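The open day at Plurneck was billed as a look at the future of the tea room. Prendico, the firm behind the demonstration, had a pair of robot arms working at a wooden table, and the job they'd been set was handling cups and plastic containers.

I asked the engineer running the table how long it had taken to get this far. "Seventeen months," she said. "People think that's slow until they try it."
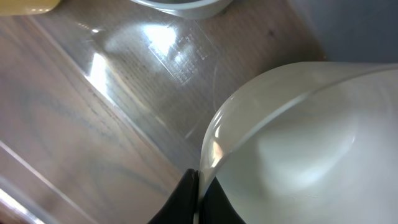

Photo: Prendico

Her colleague on the software side, a system they call Rullon, was keen to talk about grip. "Thin plastic is hard. Squeeze too much and it flexes, too little and you lose it." Fair enough, but my nephew manages it at four. What does it cost? "We're not talking price today." I asked again after lunch and got the same answer.

They did give me one figure. Rullon has been trained on 241 practice runs, all of them done at a table like this one. I wondered how it would go in a real kitchen, with a wet bench and someone's keys in the way.
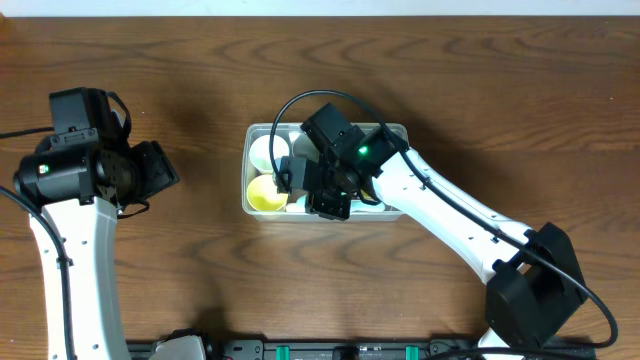 "We'd want to see it in a proper trial first," the engineer admitted, and I liked her better for it. Paisan, the catering outfit named in the brochure as a partner, has 33 sites. None of them has a robot yet. "They're interested," she said. Interested how? "They've asked us back in February."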